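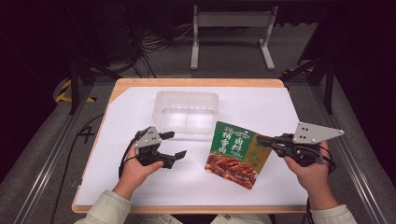

3.2 Packing the spice pouches

I'll admit this was the part of the study I liked best. We wanted to know how people put soft, flat packets away when the box gives them no hints, so we kept the setup plain: white paper over a light wooden table, one clear tray toward the back, one pouch in front of it (Figure 2). No lids, no labels on the tray!

Figure 2. Tray and pouch of braising spices at the work table.

Máté Kocsis and I coded 543 placements between us, and we argued a lot over what counts as "flat." A pouch has a front that people clearly care about. In 76 placements the packer set it down, looked, and then turned it so the printed side faced up, even though we'd never asked for that (Réka Oláh had predicted this back in September, and she's been pretty smug ever since). Boxes of tea, which we cover in 3.3, got turned far less often. We also saw plenty of corner smoothing, which our coding sheet had no column for, so we added one halfway through and went back over the earlier sessions.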